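Print this message | E-mail this message

To: Fitzsimmons Ridge owners list
Date: Thursday, February 2, 2023
Subject: Re: Private road resurfacing and the reserve fund

I'm answering the message below on the list, as several owners have sent me the same questions separately. I've left the original in so people can follow.

> I live on the lower loop and I've owned here for 15 years. The notice says
> the board wants to put part of this year's dues toward resurfacing. Three
> things are not clear to me.
>
> 1. Which roads are included? The notice says "the main road and
> connections." That could mean anything.
>
> 2. Is this a special assessment or does it come out of the reserve?
>
> 3. Why was the drainage on the lower loop not fixed first? We had water
> across the pavement again in September and the edge is breaking up.
>
> I'm not against the work. I would like to know what I'm voting on.

Taking these in order.

The work covers the entrance road from the county line to the mailboxes, then Mivov Lane up to the turnaround. It does not cover the lower loop or the gravel spur behind the well house. The word "connections" in the notice refers to the short aprons where driveways meet the pavement. Each apron will be paved back to the edge of the road easement. If your driveway is higher or lower than the road, the crew will feather the asphalt so you don't end up with a lip. Anything past the easement is your own property and your own cost, but Rumano Paving has said they will give individual prices to owners who want more done while the equipment is up here. Please call them directly for that. The association isn't going to collect money for private driveways.

The total length to be paved is 1,691 feet. That figure was measured along the centerline with a wheel and it replaces the one in the fall newsletter, which left out the turnaround.
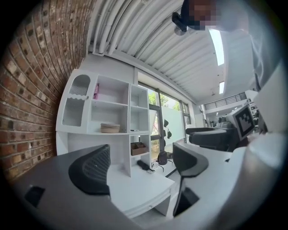 On the second question, there is no special assessment. The board is asking to move money from the road reserve, which is what the reserve is for, and to raise the annual road portion of the dues by $30 per lot for this year and next. The increase goes to building the reserve back up. It isn't a payment on a loan, and the association has not borrowed anything.

Under the covenants a withdrawal this size has to be approved by a majority of the lots voting. You get one vote per lot, so if you own two adjoining lots that were never combined, you have two votes and should have received two ballots. If you got only one, write to me off the list and I'll get the other one to you. Lots that are behind on dues can't vote until they are current. I know that rule is not popular, but it's in the bylaws and the board can't waive it for one ballot.

On the drainage, I agree that the lower loop is in worse shape than parts of Mivov Lane. The problem is the culvert. It sits partly in the county right-of-way and we can't dig there without a permit. The application went in after the September storm and we're still waiting. Paving over that section now would mean cutting it open again when the culvert is replaced. In the meantime the board has approved 15 tons of rock for the shoulder where the edge is breaking, and it'll be placed as soon as the ground firms up.

I asked whether the culvert could go ahead on our side only, with the county doing its half later. The answer was no. Both halves have to be set at the same grade.

Skodidura Drainage has looked at the ditch above the loop and thinks that cleaning it out would take care of part of the water. That would be a separate, smaller job, paid for out of the regular maintenance line, and it doesn't need an owner vote. I expect it to be on the agenda for the next board meeting.

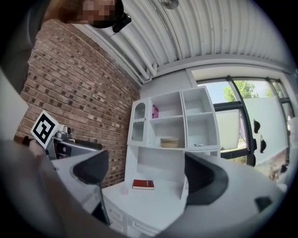 White desk and shelves against the brick wall.

A few other items while I'm writing.

Parking during the work. Each section will be closed while it is being paved and overnight after that. Owners above the mailboxes should plan to leave a car at the lower lot if they need to get out early. We'll post the schedule on the board by the gate and send it to this list. Please don't drive around the cones - new asphalt marks easily and we would be looking at the tracks for years.

Trash pickup. The hauler will not bring the truck up during the closure. Bring your cans down to the entrance.

Snow. The plow contract runs through the end of the season and isn't affected by any of this. If your driveway stakes have been knocked over, please put them back up. The driver goes by the stakes.

Ballots. Put yours in the locked box at the mailboxes or mail it to the association's post office box. We can't take votes by e-mail or by reply to this list. If you've already voted and want to change your ballot after reading this, ask for a replacement and the first one will be voided.

The full bid and the reserve statement are in the owners' section of the website. If you can't open them, I can leave paper copies in your box.

Secretary, Fitzsimmons Ridge Property Owners

Print this message | E-mail this message

This site uses cookies to remember your list settings. By continuing to read the archive you accept their use.

Comments (4)

Lot 22: Thanks for the answer on the aprons. Mine drops off a good six inches from the road, so I will be calling for a price.

lowerloop: I'm the one who wrote the original message. This covers most of it. I'd still like to see a copy of the culvert application posted with the other documents.

Upper Mivov: Will the school bus still come to the mailboxes on the days the entrance road is closed? If not we need some notice.

Lot 9: We only got one ballot and own two lots. Writing to you now.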